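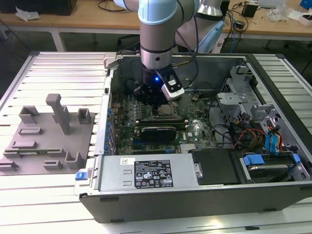
Old Dell tower, side panel off, green board.

Plodstead Community Board > Household > Repair, Reuse, Get Rid Of

Thread: Is it worth keeping a desktop going past the point of dignity?

mrs_gutterball
My late uncle's Dell has come to me along with a box of fishing magazines and a waffle iron. The magazines are great. The computer takes long enough to start that I've begun reading the magazines while I wait, so I suppose they're a set.

I want it for email, recipes, the library catalog and one card game I won't name. My son-in-law says throw it out and buy a laptop for 400 dollars. My sister says put a new drive in it. They haven't agreed on anything since the wedding, so I'm asking strangers.

tincanalley
Put a solid state drive in it. Check how much memory it has while you're in there and add some if it's low. That's an afternoon and maybe 80 bucks. I did the same with my mother's and she stopped calling me, so factor that in.

Lumbao_Larry
Disagree. I ran the repair counter at Mullanis for years and I watched people pour money into old desktops the way they pour it into old boats. You do the drive. Then the power supply goes. Then the board battery. Then you're on the internet at midnight pricing a fan.

tincanalley
The board battery costs less than a sandwich, Larry.

Lumbao_Larry
Depends where you buy your sandwiches.

papercut
What operating system is on it? That matters more than the parts. If it's too old to get security updates I wouldn't do banking on it, new drive or no new drive. You can put Linux on most of these for free. My neighbor's kid set mine up and I've had no trouble apart from the printer, and I had trouble with the printer before.

mrs_gutterball
It says Windows 7 when it starts. No banking. I do my banking by walking in and annoying them personally.

papercut
Then Linux Mint. It looks enough like what you're used to. Try it off a USB stick first before you wipe anything.

hal_in_rerwood
Before anyone wipes anything: are there files on it? When my dad passed we nearly gave his machine to the church sale and it had every photo from the lake house on it. Copy the whole drive somewhere, even if you think it's junk. You can sort it out later, or do what I did and never sort it out, but have it.

mrs_gutterball
There's a folder called TAXES and a folder called NOT TAXES. I haven't opened either.

hal_in_rerwood
Open the second one sitting down.

Lumbao_Larry
I'll say it again. 400 for a laptop gets you a warranty, a battery and something you can carry to the kitchen for the recipes. The desktop lives wherever the desk is. People forget that when they start feeling sentimental about a metal box.

dotty_b
Larry, a 400 dollar laptop today is slow out of the box and everything's soldered down. Mine was useless in 2 years. At least with a tower you can open the side and swap things. I'd sooner have an old thing I can fix than a new thing I can't.

Lumbao_Larry
And do you fix it?

dotty_b
My husband does.

Lumbao_Larry
And does he enjoy it?

dotty_b
He's in the basement. I assume so.

tincanalley
Some practical stuff for the OP, seeing as Larry and Dotty have taken the good chairs. Unplug it from the wall, then hold the power button in for a few seconds. Lay it on its side on something firm, not the carpet. Touch the bare metal of the case before you touch the boards. Blow out the dust outdoors, short bursts, and hold the fan blades still while you do it. Take a picture of the cables before you pull any. Leave the processor alone, it isn't your problem and the paste is a nuisance.

papercut
Seconding the picture of the cables. I once drew them instead. I can't draw.

Buppha Panyasiri
The library has a fix-it table on 10th August, upstairs by the large print. I help out on it. Bring the tower and the power cord, leave the monitor at home, we've got one. If you buy a drive beforehand get the 2.5 inch SATA kind and an adapter bracket, or just tape it down like everybody does. We can copy the old drive over while you wait. No charge, though there's a jar.

mrs_gutterball
Thank you, Buppha, I may do that. How heavy is too heavy for the library stairs?

Buppha Panyasiri
There's an elevator. Go in past the returns slot and it's on the left. It's slow too, so you'll feel at home.

Lumbao_Larry
For the record, somebody wanted 148 dollars for the same kind of tower at the Rerwood flea market in June. It didn't even come with a keyboard.

tincanalley
So you're saying hers is an investment.

Lumbao_Larry
I'm saying there's one born every minute, and he had a tent.

mrs_gutterball
Update. I've ordered a drive. My sister is unbearable. My son-in-law has asked if he can have the waffle iron instead, as if it had ever been on the table.

I also opened NOT TAXES. It was fish. Hundreds of pictures of fish, each one with its weight typed underneath, and one of me in 1980-something holding a bluegill and crying. I'm keeping all of it.

hal_in_rerwood
What did the bluegill weigh?

mrs_gutterball
He left that one blank.

dotty_b
Larry, my husband wants to know if you still have any of those old power supplies from Mullanis.

Lumbao_Larry
I have a garage full. Message me.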